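Returns workers at Skolstead swap sorting shifts for hand-held grippers

LILECK, Nov 7, 2024

Employees at the Skolstead returns center in Lileck are spending part of their working week teaching robot arms to do the sorting they used to do themselves, under an arrangement that has now been extended through the spring.

The center takes back household goods bought online, checks them and sends them on for resale, repair or disposal. Its small-goods line, where workers empty mixed bags onto a table and sort the contents into bins, handles 4,000 items on a normal day. Two robot arms supplied by Zisora began working at one end of that line in May. They now take 2,000 of those items. The rest still go through human hands.

Maureen Bickerstaff, who manages the Lileck site, said the arms do well with boxed goods and anything stiff. They have more trouble with soft, thin or oddly shaped things, and with items lying on cloth or tangled in other items.

"A box of light bulbs is no problem for it," Bickerstaff said. "A sponge under a scarf, that's where it stops and waits for somebody."

When an arm stops, a light comes on and a worker steps in to clear the table. During the first weeks this happened so often that employees complained they were walking back and forth all shift. The company has since put a stool and a second table next to the arms and assigned one person to that spot for two hours at a time.

To give the arms more practice, Zisora asks workers to record themselves picking up and moving objects with hand-held grippers. Each tool has a pair of jaws much like those on the robot arms, and a camera. The worker holds one in each hand and does an ordinary job with them, such as clearing a surface or putting things in a container. The recordings are sent to Zisora, where they are checked and used for training.

The work began in a former break room at the center. It was later opened to employees who wanted to do it at home, after Zisora asked for recordings made in more kinds of rooms, with different furniture, fabrics and lighting. Employees who take the grippers home use their own belongings and are told to put away mail, medicine labels and family photos first.

Recording is voluntary and is paid at the same hourly rate as sorting. An employee can do up to two shifts of it a week. Skolstead pays a bonus of $100 for each completed set of sessions, which covers small objects, soft objects and objects in a pile.

Fletcher Quinlan has worked on the small-goods line for six years and was one of the first to sign up. He said the tools felt clumsy in the beginning and that his wrists were sore after the first long session. He now stops for a break every 20 minutes, which has become the rule for everyone.

"You have to forget you've got fingers," Quinlan said. "I'd go to grab something small and squeeze too early, and it would pop out. You slow down. You come at it straight, you close, you wait, then you lift."

Quinlan said he likes being off his feet and likes being able to work while his daughter is home from school. He misses talking to people. On the line, he said, there was always someone across the table.

Not everyone at the center is comfortable with the arrangement. Several employees told managers at a staff meeting that they did not want to train equipment that could replace them. Others objected to making recordings in their homes. Skolstead responded with a written statement that no job on the small-goods line would be cut before the end of next year, and that declining to record would not count against anyone in a review.

Bickerstaff said the number of people on the line has gone down through transfers. Four sorters have moved to the repair benches, where the center has been short of staff, and two have gone to the dock. She would not say how many sorters the line will need once the current agreement ends.

"I can tell people what I know through next year," she said. "I'm not going to promise past that and then have to take it back."

The bins have changed as well. Sorters used to work with nine categories, some of them understood mainly by habit. The arms needed clearer rules, so the list was rewritten, and it now has 14. Older employees said the new list took some getting used to, though it has made it easier to train temporary help before the holidays.

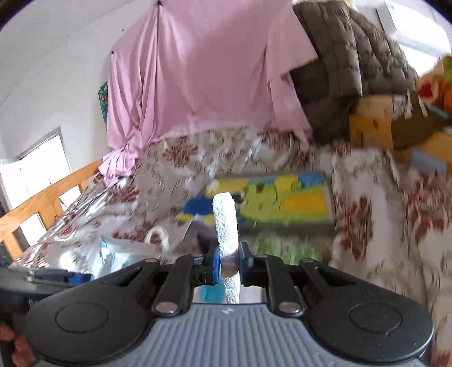 Soft and lightweight goods remain the main subject of the recordings this fall. Workers have been asked to vary how they approach an item, to take hold of it at the middle as well as at the ends, and to leave other things lying nearby. Sessions where the item slips are kept too, as long as the worker picks it up again and finishes the task.

Quinlan said he spends more time setting up than he expected. Each session needs a different arrangement of objects, and he is asked not to use the same one twice. He keeps a plastic tub of odds and ends by the door for this purpose and trades items with two coworkers when he runs out of ideas.

Employees in Lileck have sent in 2,000 recordings so far. Skolstead said a share of them is rejected, most often for poor light or for a hand reaching in without a gripper. Workers are paid for the time either way.

A second Skolstead center, in Bainbridge, is due to get one arm early next year. Bickerstaff said sorters there will be invited to Lileck to spend a day on the line before theirs is installed, and that the rule on breaks will apply from the first session. The Bainbridge site handles larger items, including lamps and small appliances, and it has not been decided whether employees there will be offered recording shifts at home.

In Lileck, sign-up for the next round of sessions is open until the end of the month. Employees can put their names down at the shift desk and must attend a 45-minute introduction before taking the tools home. Grippers are to be returned charged, with both cables in the case.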